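Week 5 – Wrist views and grasp prediction

The Kowalczyk policy was trained on 1,000 demonstrations and takes only the wrist image and the finger opening as input. We compare two versions: one sees the current image, the other also sees the 2 before it. Shiny metal is the hard case – edges move with the viewpoint. Read section 2 before the lab.

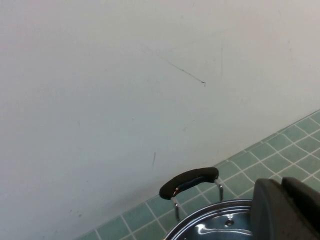 Fig. 29. Wrist view, steel pot. The left finger overlaps the rim beside the handle.

For November: which version should cope better with reflections?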